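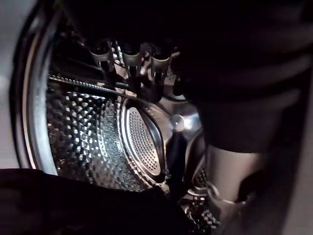

Does a state senator have to live in the district the whole time they hold the seat? In our state the rule covers the year before the election and every day of the term, but the only people who can enforce it are the other senators.

I have had that question in my inbox since the Flerklow story came out, so I spent a couple of evenings reading the statute and the chamber rules. I am not a lawyer. I used to cover the statehouse for a weekly paper and I still like looking things up.

The short version of the story is that our senator rents an apartment in Flerklow, inside the district, and owns a house in Prillico, which is 80 miles away and in a different district altogether. The Flerklow apartment is on the voter registration and the driver's license. The Prillico house is where the kids go to school. The senator says the apartment is home and the house is for family reasons. The other party says it's the other way around.

The statute uses the word "domicile," and it never defines it. The courts have filled that in over the years, mostly in cases about taxes and divorce. What they look at is intent. Where do you mean to come back to? A lease counts for something. So does a voter registration. The number of nights slept in each place counts too, but no judge here has ever set a minimum, and I doubt one will.

Before the election it's fairly simple to bring a challenge. Any registered voter in the district can file one with the county board within 7 days of the candidate's papers going in. The board holds a hearing and either side can appeal. After the winner is sworn in, that door closes. The state constitution says each chamber judges the qualifications of its own members, and the courts have read that to mean they should stay out of it.

So a complaint now goes to the senate ethics panel. It takes 5 senators to open an inquiry and two-thirds of the chamber to remove a member. The last time the full senate voted on a residency case was before I started reporting. It failed.

I think the politics matter more than the law at this point. The senator won by 2,551 votes, with most of that margin coming out of Cleron and the towns along the river. People in Cleron have complained for years that they only see a senator in the fall of an election year. I heard that about the last one too, and the last one lived four blocks from the Cleron post office.

There is a bill from a member up in Lei that would let voters file a challenge in the middle of a term and send it to a judge. It has been introduced twice and hasn't had a hearing either time. Both parties have had members with this kind of trouble – that probably explains the lack of hurry. If it did pass this session it would take effect in July, and as written it would not apply to anyone already serving.

I'd vote for it with one change. The current draft lets any single voter file, and I can see the same three people filing every month. Nearly every recall law I've read asks for a set number of signatures first, and this should too.

A reader also asked whether redistricting could settle the matter by moving Prillico into our district. The new maps are done and Prillico stayed where it was. The line did shift a little on the east side of Flerklow, and I plan to check whether the apartment is still on the right side of it. The county has the street list, but they only had the old one at the counter when I went in, so I'll have to go back.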